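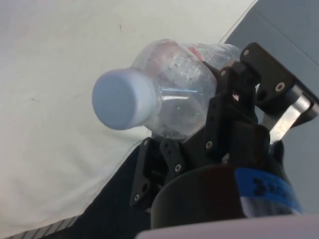
Garrafa térmica Widham: seis meses de uso diário

Quinta-feira, 14 de março de 2019
Por Aishwarya Iyer

Comprei a Widham em setembro, depois de somar o que gastava com água mineral na padaria ao lado do trabalho. Eram 90 reais por mês, às vezes mais quando fazia calor. A garrafa custou o equivalente a dois meses disso, numa loja da rede Plumance, e desde então vai comigo todos os dias úteis e em quase todos os fins de semana.

É um modelo de parede dupla em aço inox, de um litro, com tampa de rosca e uma alça dobrável. Escolhi o cinza porque era o que havia em estoque. O verde da vitrine só chegaria na semana seguinte e eu não quis esperar.

Temperatura

A caixa promete água gelada por 24 horas. No meu uso, encho às sete da manhã com água da geladeira e três cubos de gelo, e às seis da tarde ainda há um resto de gelo no fundo. Na manhã seguinte a água está fresca, mas já não chamaria de gelada. Com chá o resultado é mais modesto: depois de cinco horas dá para beber com gosto, depois de oito está morno.

Comparei com a Wainwright da minha irmã, que é do mesmo tamanho e custa quase o dobro. Deixamos as duas na bancada da cozinha durante um sábado inteiro, com a mesma quantidade de gelo. A Wainwright ganhou, por pouco. Para quem faz trilha longa talvez a diferença compense. Para escritório e ônibus, não vejo motivo para pagar mais.

Tampa e vedação

A tampa é a parte de que menos gosto. Veda bem – nunca tive vazamento na mochila, mesmo com a garrafa deitada ao lado do notebook –, mas são precisas várias voltas para abrir, e no trânsito isso incomoda. A tampa também não fica presa ao corpo. Já a deixei cair duas vezes na calçada e ela ganhou um amassado na borda, sem afetar a rosca.

O anel de silicone sai com facilidade para lavar. Recomendo tirá-lo uma vez por semana. Passei o primeiro mês sem fazer isso e o cheiro de chá de hortelã ficou impregnado. Resolvi com bicarbonato e água quente de um dia para o outro. Anéis de reposição existem, mas só encontrei no site do fabricante, e o frete para Campinas saiu mais caro que a peça.

Peso e tamanho

Vazia, pesa bem mais que uma garrafa plástica comum. Cheia, sente-se no ombro. Eu me acostumei em duas semanas, mas minha mãe experimentou e devolveu no mesmo dia. Para ela comprei depois uma Ernonden de meio litro, que cabe na bolsa e que ela usa sem reclamar.

O diâmetro é outro ponto a verificar antes da compra. Não entra no porta-copos do meu carro nem no suporte da bicicleta. No bolso lateral da mochila entra justo, e com o bolso cheio de outras coisas não entra.

Limpeza

O gargalo é largo o bastante para pedras de gelo e para uma escova de mamadeira, que é o que uso. O fabricante não recomenda lava-louças. A pintura está boa, com riscos na base e uma lasca perto da alça.

Vale a compra?

Para o meu caso, sim. A conta da padaria caiu a quase nada e a garrafa continua funcionando como no primeiro dia. Se a tampa fosse presa ao corpo, daria nota máxima. Fico em quatro de cinco. Quem bebe no carro ou pedalando deve procurar um modelo com bico.

A Plumance ainda tinha o modelo de um litro na semana passada, em cinza e em preto. O verde continua em falta.

Este site utiliza cookies para melhorar a sua experiência de navegação. Ao continuar, você concorda com a nossa política de privacidade.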